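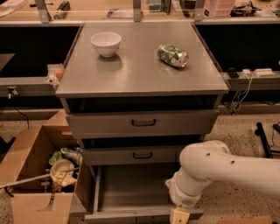 Hi all, and thanks for your patience with this one. I know the report was supposed to land before the end of the quarter, but the utility didn't send back the last batch of meter data until last Thursday and I didn't want to give you numbers I'd have to take back later.

So, the workplace charging pilot. We now have 63 employees signed up across the Marchand lot and the Lanero Street garage, and most of them are plugging in at least once a week. That's a lot better than I expected with so many folks still working from home part of the time! The Marchand lot is the busy one. Lanero Street fills up on rainy days and otherwise has room to spare, I think mostly on account of the walk.
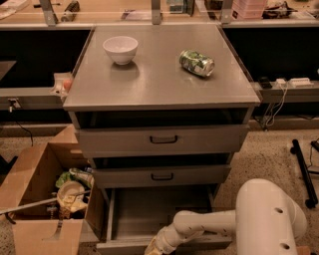 Commuter Programs Office | Fleet & Charging Team

Progress report, Apr 7, 2021

The thing I spent the most time on this period was the Tendent billing software. It's fine for drivers (tap your badge, plug in, go), but the monthly export lumps both sites together, and your grant asks for them split out. I've been doing that by hand. Tendent says a fix is in the works and I've asked them to put a delivery date in writing. Until they do, please plan on getting the site breakdown a week or so after the main totals.

We also had 2 chargers down at Lanero Street for most of a week. One had a bad connector latch, the other kept dropping off the network and wouldn't start a session. Both were under warranty, so nothing came out of your money except my time on hold.
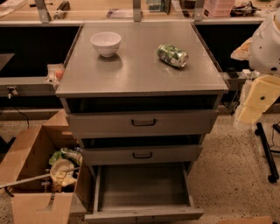 Bowl and can on the cabinet top.

On spending, we've used 65 percent of the equipment line and a good bit less of the outreach line. The lunchtime ride-and-drive we had budgeted for just wasn't going to happen this winter. I'd love to move it to a weekend in the fall, outdoors, and I'll need your okay to carry those dollars over. The form is filled out and sitting in your portal.

The part I'm least happy with is idle time. People finish charging by mid-morning and leave the car there until five, and then I get the emails from whoever couldn't get a spot. We tried polite reminder texts and they helped for maybe a week. Next I want to try a small hourly fee that kicks in after a grace period

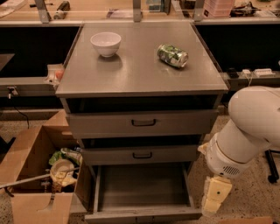
and see whether that gets cars moving without scaring off the new drivers. I ran it by the folks in the garage office and they're game, as long as they aren't the ones who have to explain it. I'll write up the wording and send it over before we switch anything on.

Coming up in April: the signs for the Gokitz Avenue site, 3 more ports if the panel upgrade passes inspection, and a short driver survey. I'll send you the survey questions first, so if there's something you've been dying to ask, get it to me soon.

Search reports
Enter keyword
Go

Recent items
Gokitz Avenue site: permit update
Lanero Street garage: charger outage notes
How to get a charging badge
Carpool parking rules for spring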